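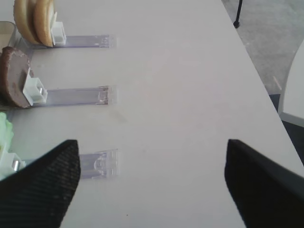 Theresia Prantl asked me before we started why anyone would paint 300 foot soldiers for one army when you could field 14 big models and be home by supper. Fair question, and most of this talk is my answer to it.

Slide 1. Title. Horde armies in Skumatis. Say hello, mention the rulebook is the second edition.

Slide 2. What a horde is. In Skumatis the usual game is 1,000 points. A horde list puts most of that into cheap infantry. They hit badly, they have poor armor and they run when their leader dies. You take them because they can hold three objectives at once and still have bodies left over.

Slide 3. The Gebreyes clans. Start with the River Clan as it is the one beginners own. Spearmen in two ranks, drummer in the middle. The drummer lets you reroll failed nerve tests within six inches. Keep him away from the front – he dies to anything with a bow.
The Ash Clan is slower and tougher. I don't play it much, so send questions to Natnael.

Slide 4. Movement. Slow down here. New players lose time moving models one by one. Move the front rank with a tape, then push the rest up behind. Use movement trays if the event allows them. Rercombe does, Jelley did not in October.

Slide 5. Screening. Put the cheapest unit nine inches ahead of the good ones. It will get charged and it will die. Then you charge whatever killed it. Show the diagram twice.

Slide 6. My game against Kasun Sikder. He brought cavalry on both flanks. I spread too wide, lost the drummer in turn two and half the line ran. Still won on objectives, by one point. Don't tell the whole story, it goes on too long.

Slide 7. Bad matchups. Anything with fire templates. Flyers that can reach your leader. Against those, keep the leader inside a unit and give up one flank early.

Slide 8. Painting. Skip if short on time. One spray color, one wash, pick out the shields.

Questions. Have the points sheet open, somebody will ask about the cost of archers.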